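Lokton hand grippers -- fault FAQ

Why did tracking drop out in October?
Loose cable at the marker cube. Left hand went first, error 2758, then both. No one hurt.

Is it safe to carry on?
Yes if both cubes show green. No light, put them down and tell Ingeborg Pfeiffer.

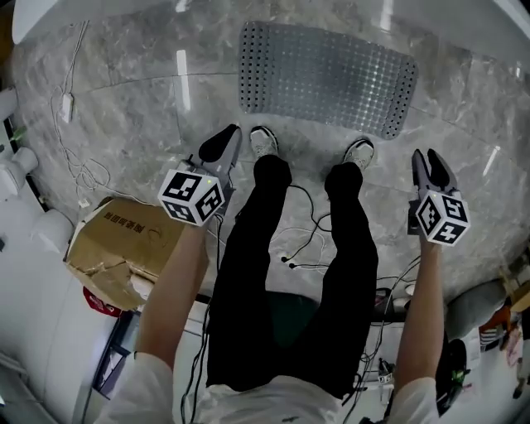 What about trip hazards?
Cables on the floor are the main one. Move them before you start, not halfway thru. Dont walk backwards.

Error 2666?
Different fault -- restart.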